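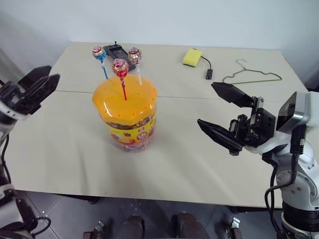 Gripper fault on the Kerdale cell

Testing on the two-arm cell at Kerdale was halted in October after the right gripper failed to open on command. The task was lollipop handling: take one by the head, lift it out of the lid, set it down. On the eighth run of the session the fingers closed on a wrapper and stayed closed. The controller reported the gripper as open.

Jhair Villanueva pressed the stop and logged the fault. Jhonatan Lozano traced it to a worn connector at the wrist, which dropped the position signal when the joint was turned past a certain angle. The software kept the last good value and raised no alarm. The connector had done nearly 3,000 cycles.

Both wrist connectors have been replaced. A lost signal now stops both arms within 2 seconds. Operators should check cable slack at the wrist before each session and keep hands off the table until the stop light is on.

Recent items
Wemton cell: new guarding layout
Sánchez controller update, version 7
Lockout tags: revised colours

Rillska Newsletter | Contact the editor | Back to top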